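3.2 Boards, stands and the work surface

The boards in this study come from the repair stock of Pornera, a small company that takes back control units from heating systems. In total we received 281 boards. They were stored in cardboard boxes for one winter, and before sorting we cleaned each of them with a soft brush and dry air. Boards with burned areas or broken corners were put aside and are not discussed in this section.

The way in which a board is supported has a strong influence on the work that follows. When a board lies flat on a table, the solder points on its back side lift it unevenly, and it rocks when a connector is pressed. For this reason every board was raised on a stand. We used a white surface in all sessions, so that a small part which falls down can be found again quickly.

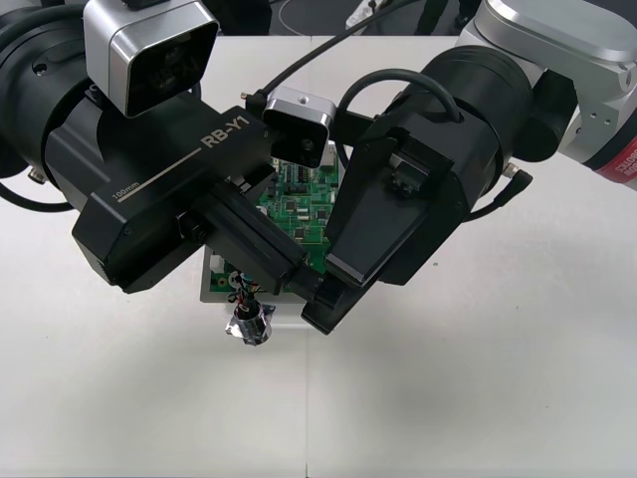 The height of the stand was chosen after a short trial with 3 versions. The lowest one left too little space for the long pins on the back side. The highest one was comfortable to look at, but the board moved when it was touched near the corner. The middle version was kept for all later work, and we did not change it when the Śliwiński boards, which are a little thicker, were added in October.

Tall parts need special attention. Electrolytic capacitors and white connectors stand well above the rest of the board, and they hide smaller parts behind them when one looks from the side. Loose wires are a second difficulty. A wire bundle with a metal end is heavy compared with the thin strands, and it can turn by itself when it hangs freely. We therefore noted for each session which side of the board the wires came from (Figure 4).

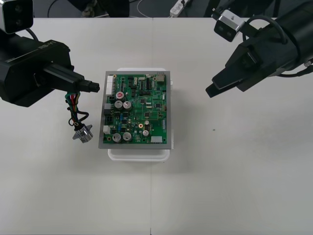
Figure 4. Green circuit board in its gray rectangular frame, with silver capacitors and white connectors. The bundle of colored wires hangs to the left of the board.

Of the received boards, 62 had at least one connector whose plastic housing was cracked. These were kept in the study, but they are reported separately in Section 4, as the force needed to close a cracked housing is lower and the values cannot be compared directly. The marking scheme for connectors follows the Jorklow list, with one change: connectors on the lower edge are numbered from left to right.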